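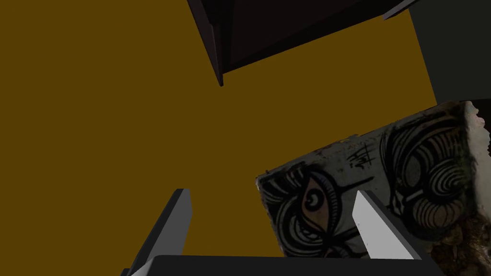

According to one comment left under the earlier version of this page, the method fell apart as soon as a performer dropped a verse in rehearsal, and every cue after the change had to be typed in again. The objection was fair. The version below ties cues to bars of music instead of clock time, so that a cut verse can be taken out in one edit.

Making a cue sheet for a televised awards performance

The page covers a single song performed live inside an awards show, with a playback track, cameras, lights and a presenter link on either side. It was written for the Lustholm music awards and uses the Skitska cue editor, version 2. Other editors will do the job if they can store a bar number and a timecode against the same cue.

What you need before starting

The final playback mix, with count-in, as supplied by the label.
The tempo map for that mix. A single tempo figure is not enough if the song slows down at the end.
The lyric sheet as it will be sung on the night, including the broadcast-safe wording.
The page of the running order that contains the performance, plus the item before it and the item after it.
A stage plan showing entrances, lifts and the pyrotechnic exclusion area, if there is one.

Do not begin from the album version. Awards edits are usually shorter, often have a new introduction, and sometimes join two songs in different keys.

Setting up the file

Create a new sheet and set the frame rate to match the broadcast. Check this with the outside broadcast provider and not with the venue. At the Deschamps Hall the house video screens run at a different rate from the transmission, and a sheet built to the house rate will drift.

Import the tempo map. Skitska will draw bar lines along the top of the sheet. Play the track and confirm that bar one falls on the first beat of the music and not on the first click of the count-in. If it is out, move the offset. Leave the tempo map alone.

Name the file with the running order item number, the artist and a revision letter. Leave the word "final" out of it.

Marking the structure

Go through the track once and add a section marker at each change: introduction, verse, chorus, break, ending. Give each section its own name, so the second chorus is "Chorus B" and the word "Chorus" is never used alone. A caller reading from the sheet in the dark should not have to work out which one is meant.

Next, paste the lyric sheet in line by line against the bars. Only the first few words of each line are needed. For instrumental passages, enter the lead instrument in square brackets.

Adding the cues

Work through one department at a time. The usual order is sound, lighting, screens, cameras, special effects, stage movement. Put the cue on the bar and beat where the result should be seen or heard, then enter the lead time in the separate column. Skitska moves the "go" earlier by that amount. Entering the early position by hand gives a sheet that cannot be edited safely later.

Standby lines should sit at least four bars ahead of their cue. Where several cues fall close together, group them under one standby and list the departments in the order they will be called.

Lighting cues follow the desk numbering. On a large number the lighting designer may supply over 230 cues, and most of these will be run from timecode. Import them, but hide the automatic ones in the caller's view. Show only those that are called by voice, together with the first and last automatic cue in each section.

The links in and out

Most errors happen at the joins. Enter the presenter's last line in full and mark the word on which playback starts. If the link may be improvised, agree a visual signal and write that in instead.

For the way out, enter the applause hold, the first camera of the next item and the time allowed for clearing the stage. At Lustholm the clearance is 80 seconds, covered by a nominations film. The film's duration must appear on the sheet next to the clearance time.

Handling a cut

Select the section to be removed and choose Close Up, not Delete. Delete removes the cues but leaves the bars empty. Close Up removes both and pulls the later material forward. Any cue carried over from the removed section appears in the holding list, where it must be placed again or discarded.

Import the revised tempo map afterwards and check the last bar against the new mix.

Exporting and merging

Export the caller's view as a printable sheet and the full data as a text file. The show file held by Stadier, the playback supplier, allows 1066 lines per item. A longer file is accepted without a warning and the extra lines are lost, so compare the last line in the show file with the last line of the export.

Issue the new revision on coloured paper, collect the old copies before the dress rehearsal, and write the revision letter on the talkback log.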